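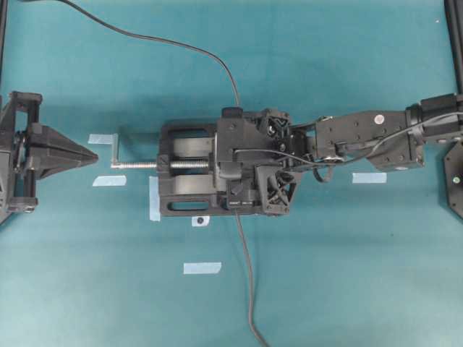 ## Planning around a vise: Ubaldo Pagano on the Kusik stack

29 September 2021

Ubaldo Pagano maintains Kusik, the motion planning and control software used at the Lutdale lab. He started on it in April, after the old planner was dropped. "It treated the vise as one big box," he says. "Anything near the jaws was a collision, so it refused to go there."

Kusik now keeps a separate mesh for each part of the fixture and updates the jaw position before every plan.

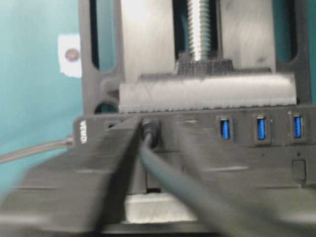

Plugs are the harder case. Pagano has 1,349 logged attempts on small connectors, and 834 of them ended with the grasp check passing. "Most of the rest are perception errors. The plug is black, the housing is black, and the depth estimate drifts."

His fix was to run the wrist view through a second pose estimator, Vuorinen, and stop the arm when the two disagree by more than 5 millimeters.
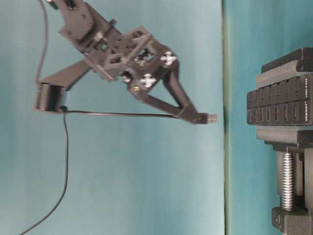 The cable is not modeled at all. Pagano tried a chain of 17 rigid links and took it out again. "Planning time got worse and the paths looked the same. I would rather slow down near the cable and watch the motor current."

The next release moves the current limits out of the code and into a config file.

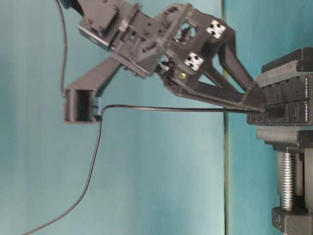
*The gripper at the vise, side view.*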